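**Flosow 4 moves grasp checks into the planner**

Drevside has released version 4 of Flosow, its task planning and control package for single-arm tabletop cells. The main change is that grasp candidates are now checked for reach and collision while the task plan is still being built. In version 3 the planner chose an order of picks first and handed each one to the motion layer, which could then reject it.

According to the release notes, a rejected pick in the old arrangement cost a full replan. The new planner keeps a short queue of candidates for every object and drops those that fail before any motion is sent. The check uses a simplified model of the fingers, the mounting plate and the last two links. Cable runs are not modelled.

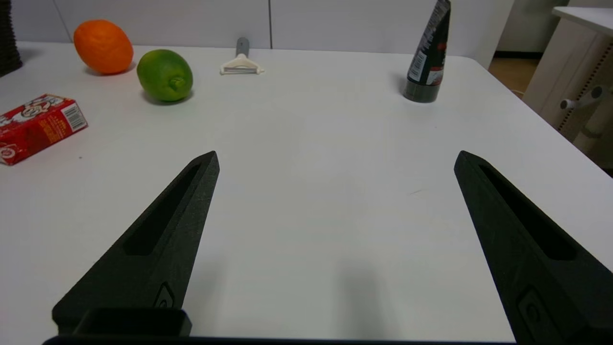 The perception side has been reworked to match. Flosow now takes a wide view and a wrist view as separate inputs with their own time stamps, and merges them into one object list. Where the two disagree on position, the wrist estimate is used inside a set radius of the gripper and the wide estimate outside it. The radius is a parameter and the default is 300 mm.

Birdie Mercado, who maintains the perception module, said the merge step had been the largest source of errors in version 3. "We were averaging the two," she said. "If one camera was half a second behind, the average was a place where there was no object. Now one view wins and the log says which."
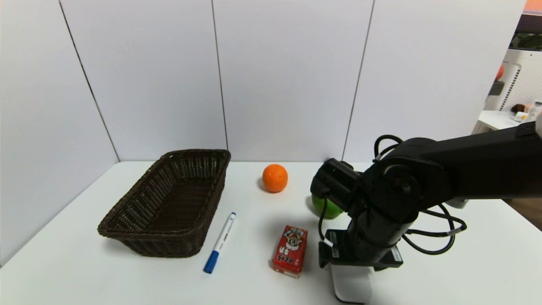 Occlusion is handled by a new rule in the object list. An entry is no longer deleted when its visible area drops below the detection threshold, provided the arm's own model accounts for the missing part. The green apple partly hidden behind the gripper is the ordinary case: it stays on the list with its last full outline, and its confidence is lowered in steps until a clear view is available. Under version 3 such an object could disappear and come back with a new identifier, which broke any plan that referred to it.

The rule applies to the arm only. An object hidden behind another object is still removed after a timeout, and Drevside says this will not change in the 4.x series.

Tooling has had less attention, with one exception. Plondero, the replay viewer that used to be a separate download, is now part of the main package. It plays back a logged run with both camera streams, the object list and the active plan step on a common clock. Logs from version 3 can be opened but show no plan steps.

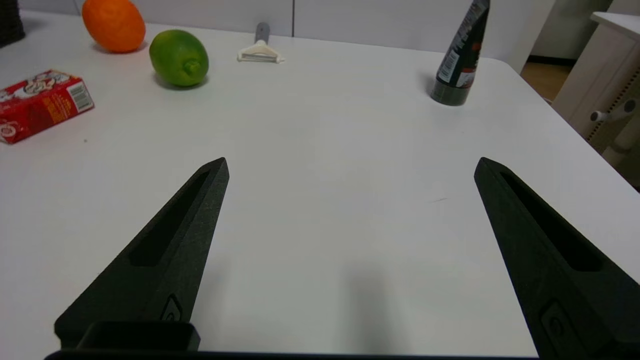 Control rates are unchanged. The joint loop runs at 1000 Hz and the planner sits outside it, so a slow plan does not stall the arm. A new watchdog stops motion if the object list has not been refreshed within a set time. It is on by default and has to be disabled per task in the configuration file – a global switch was considered and left out.

The regression suite shipped with the release has 304 cases, nearly all of them pick and place with household items. Drevside lists three known failures, each involving a target close to the rim of an open container. In those cases the finger model is too coarse and the planner discards grasps that would be usable. The suggested workaround is to reduce the collision margin for the container alone.

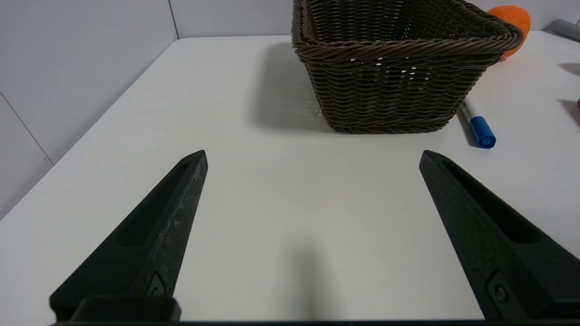

Drivers are included for the same arms as before. Support for Nägeli grippers is marked as experimental: position control works, force limits are read but not enforced, and the finger geometry has to be entered by hand.

Existing configuration files need conversion, and a script is supplied for this. It does not carry over custom grasp scoring functions, whose interface has changed. Version 3 will receive fixes until May.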